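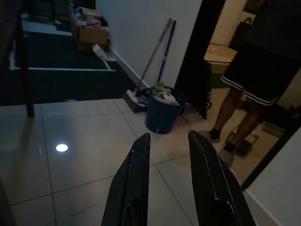 I have wanted a small rear-wheel-drive wagon with a manual gearbox for most of my adult life, and last August I finally bought one. She's 20 years old, silver where she isn't faded, and she came from a seller out in Drornside who had kept every receipt in a shoebox (I read them all in one evening, with tea, like a novel). The first job was a proper wash, so out came the dark blue plastic bucket, the one that normally stands against the wall on the tiles, and I spent a whole morning getting road grime out of the door shuts. I love that part of owning an old car. You find every chip and every ding, and by the end you know the thing better than you know your own kitchen.

Then I drove it, and oh boy! I'd forgotten what a light car feels like. My last one was a perfectly sensible crossover with heated everything, and I used to get out of it after an hour feeling like I'd been sitting in a waiting room. The wagon is noisy and the seat is a bit too high for me, but the steering talks to you the whole time. There's a stretch of road past Prikance that climbs up through the trees and drops down the other side in a bunch of second-gear bends, and I went over it, turned around in the gravel lot at the bottom, and went straight back up again.

It isn't perfect. The clutch bites right at the top of the pedal, the rear wiper works when it feels like it, and there was a clunk from the back left that drove me nuts for weeks. I swapped the drop link (easy) and the clunk stayed. I swapped the shock mount (not easy, lots of bad words) and the clunk stayed. In the end I took it to the little shop on Machala and they found a worn trailing arm bushing -- the one part back there I hadn't touched. They did both sides while it was up on the lift, and now it's so quiet that I've started hearing the glovebox rattle instead.

Tires are the next thing. It's on 14-inch wheels with whatever the last owner could get, and the fronts don't match the rears. The Civside forum is split between people who say go up a size and people who get really angry at people who say go up a size. I think I'm staying stock. The ride is good, the small tires are cheap, and I like being able to slide around a little at speeds that won't get me in trouble. If anybody has found a decent summer tire in that size, please leave a comment, I've been through nine pages of search results and half of them were for trailers.

I've put 4000 miles on it so far, mostly just going the long way home. Next up is a fluid change for the gearbox and diff, and then I want to try to bring the paint back on the hood. I have a borrowed polisher and no experience at all, so I'm starting on the tailgate, low down, on the side that faces the fence.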